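Table setup rules for handheld gripper demos: what do you hold people to?
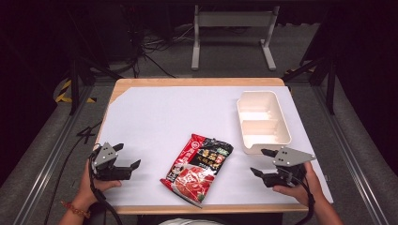
We're rewriting our house rules for pick-and-place recording and I'd like to know what others insist on. Our current sheet says:

Plain paper over the whole work area, changed when it creases.
Object and tray both on the paper before the operator picks up the grippers.
Jaws open at the start and at the end.
Cables come off the wrist side, never across the work area.
No loose cable on the floor within reach of the operator's feet.
Sleeves and jewellery: undecided.

It's the last one I'm stuck on.
urkitz_bench, 22 March 2018

Reply from tostden42
We ban anything on the wrist. A bead bracelet can catch on the cable or the trigger hand. Same rule as the workshop, so people don't have to remember two.

Reply from flatpack
I don't agree with a flat ban. These are hand tools with small jaws, not a lathe. If you only ever record bare wrists, your data only ever has bare wrists in it. We allow bracelets and watches as long as they sit clear of the cable.

Reply from tostden42
Data variety is a separate question from safety. If you want variety, write it into the plan and have someone sign it off. Don't leave it to whatever people wore in that morning.

Reply from kettle_lead
Floor cables would worry me more. Your sheet says "within reach of the operator's feet", which everyone reads differently. Put a distance in. We tape down anything inside the rails, and the striped tape goes on stand legs as well as the floor. We had one trip in July and it was over a leg, not a cable.

Reply from urkitz_bench
Fair point on the distance. I'll change it to "no untaped cable inside the rails". That catches the one beside our table too.

Reply from pernus_user
What about the paper? Ours has to be square to the table. Rolland rejected 12 of our 931 clips because a corner had folded back and the bare wood showed.

Reply from flatpack
That seems daft to me. Real tables have edges. I'd fix the paper if it slides and otherwise leave it.

Reply from pernus_user
I don't make the rule, I just get the clips back. Ask whoever receives yours before you write anything down.

Reply from kettle_lead
Also say what counts as a suitable object. Soft food packets are fine with us until they leak, then they go in the bin. We check seals every 5 runs.

Reply from urkitz_bench
Added the seal check. For wrists I'm going with "nothing that can touch the cable", and I'll look at it again once we've used it for a while. Still open to a better wording if anyone has one.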